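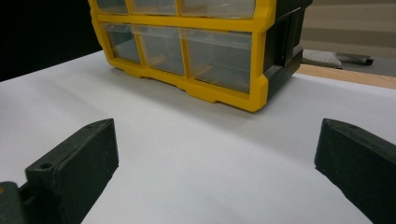
Call for participants: hand-held gripper comparison, August session

Sorkmont is looking for paid participants for a comparison of two finger sets on its Plutow hand-held gripper. The work is done standing at a bench, with one gripper in each hand, and consists of short tasks with ordinary household and workshop objects. No experience with robots is needed. Experience with fiddly manual work of any sort is welcome and should be mentioned in the application.

What is being compared

Set A is the current block finger with a bevelled top edge. Set B has the same outline with a softer pad on the inner face. Both sets fit the same mount, and the camera position on the gripper does not change between them. The measures are time to first contact, number of regrasps, and whether the object ends the attempt in its target state. A pilot run gave us 1228 usable attempts, but almost all of them came from staff who had used the grippers for months. The present call is meant to correct that.

Tasks

There are 4 task families: drawers, lids, flat items and cables. Drawers take up the largest share of the session. A clear drawer front gives the gripper camera a good deal of reflection and not much edge, and the lip is shallow, so differences between the finger sets tend to show up early. Participants will be asked to open a named drawer, stop at a given point, and close it again without shifting the cabinet on the bench.
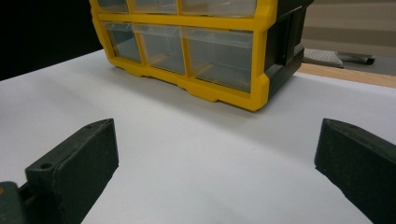

Gripper camera view, drawer task. Fingers apart, lower row of drawers beyond.

Each attempt is started and ended by the operator on a spoken cue. If a drawer sticks or the cabinet tips, let go and wait. Failed attempts are kept and count towards payment in the same way as successful ones. Please do not practise on similar objects at home beforehand.

The session

One session lasts 2 hours, including fitting, a practice block and a break. Start times are 9.30 and 13.30. Fitting covers bench position, sleeve length and cable routing. The cables should run clear of the wrists, and the operator will re-route them if they begin to pull. The finger set is changed at the break. Half of the participants start with Set A and half with Set B, and we cannot take requests.

A second camera records from head height. It captures the bench, the hands and the forearms. Faces are not recorded. Audio is switched on for the spoken cues and is deleted once the attempts have been marked up. 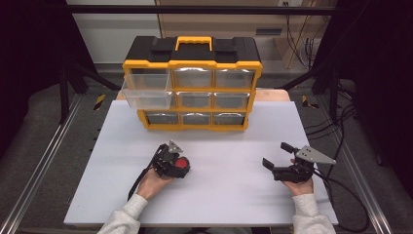
Head-height view of the bench with both grippers in hand and the top-left drawer partway out.

Who can apply

We have places for 23 participants. Applicants should:

be 18 or over
be able to stand at a bench for most of the session (a perching stool is available)
have normal or corrected vision
have no current injury to either hand or wrist
be comfortable following instructions in English or Spanish

Left-handed applicants are particularly wanted — the pilot had almost none. Hand size is measured at fitting and is recorded with the results, but it is not used for selection. Glove wearers should tell us in advance, as the trigger has to be reset.

Please wear a plain, close-fitting sleeve without a pattern. Watches, rings and bracelets need to come off before the practice block. Lockers are provided.

Payment and travel

Payment is a flat fee per session, made by bank transfer after the visit, and is stated in full on the consent form. A participant who stops early for any reason is paid the whole fee. Local travel is refunded against receipts. The laboratory is on the ground floor of the Sepúlveda building, with step-free access from the yard side.

Data

Recordings are held under a participant number. They will be used to choose the production finger and to train and test the Orkelura controller, which will later attempt the same tasks on a pair of arms. Consent can be withdrawn until the recordings have been merged into the training set. The merge date is given on the form.

How to apply

Write to Macarena Paredes, trials coordinator, at the Sorkmont front desk, with the subject line "Finger comparison". Give your age, your writing hand, your preferred start time and any relevant manual work. Do not send a CV or a photograph. Applicants who took part in the pilot are not eligible for this round but may ask to be kept on the list for the cable trials.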